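The Night Count

The result was 15 drives in a row with nothing dropped, and I didn't believe it.

I had been at Plernavden for two winters by then. The company took in dead office computers from councils and school boards and wanted a machine that could put useful ones back together. My part was the method. Trametti was the name of the program that chose where to put the fingers, and I had written most of it and argued with all of it.

The old way was to tell the arm where everything was, down to the millimetre, and then hope. The new way was to let it practise. We ran 600 trials in a simulated case before it touched a real one, and in those trials we kept moving the case, so it learned not to trust the coordinates. It learned to slow down near the metal. That was the whole idea, and on paper it took up half a page.

I went in at four in the morning because I couldn't sleep. The heating was off and the lab smelled of dust and cold coffee. I put my coat over the back of the chair, then put it on again.

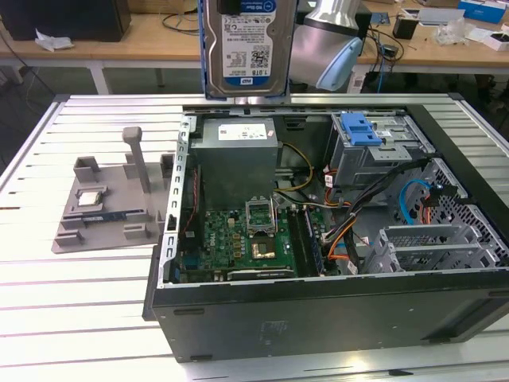
I started the program and sat on my hands. In my first month I had reached for the stop button at every pause, and every time I spoiled the trial. A pause was part of the method. The program compared what it expected with what it had, and if the two were too far apart it waited and planned again. To a person it looked like doubt. My supervisor had told me to write "replanning interval" in the paper and keep the word doubt to myself.

The log scrolled. I read it the way my father used to read the grain prices, with my lips moving.

What bothered me was the comparison. Damasceno, the older program, had managed 10 out of 15 on the same task, and it had been built by people who knew a great deal more than I did. It failed in ways I understood. It would come in at a slight angle, catch a rail and keep pushing, and you could hear the plastic complain from across the room. Ours had no failures at all, and a result with no failures gave me nothing to hold. I had spent three days looking for the mistake that would explain it.

I'd checked the force readings first. Then I checked whether the real case had been left in the same position all week, which would have meant the practice had bought us nothing. It hadn't been. The shift notes gave a different offset for every trial, in three different people's handwriting. I had even checked whether the script was scoring a trial as good when the log was blank, a mistake I had made once before and still thought about in the shower.

By five the window over the sink was going grey. A truck backed up to the loading dock and I heard the roller door go. I ate a muesli bar and moved the start position to a spot none of the notes mentioned, farther off than I thought was fair.
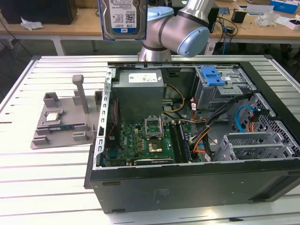 Would the method still hold if the drive was a different one from those it had practised on? The program never stored a drive as such, only the width between the rails and how hard they pushed back, so a different label or capacity made no difference to it.

That was the answer I had given the people from Prondus when they came through in August with their visitor badges. I had said it with a straight face and hoped it was true. They were paying for the next year of work. One of them had written it down and underlined it.

Now I said it again, out loud, to the empty chairs. Then I looked at the log. The planned path and the measured path were two lines on the same plot, one blue and one orange. They split where I had moved the start, stayed apart for a bit – longer than I liked – and came back together.

I saved the plot. I wrote down the offset and the time, and under remarks I put "long replanning interval, recovered". I crossed out recovered and wrote "converged", because that was the column's word for it.

At six the lights came on in the hall. I took off my coat, filled the kettle and set up the next trial with the start moved the other way.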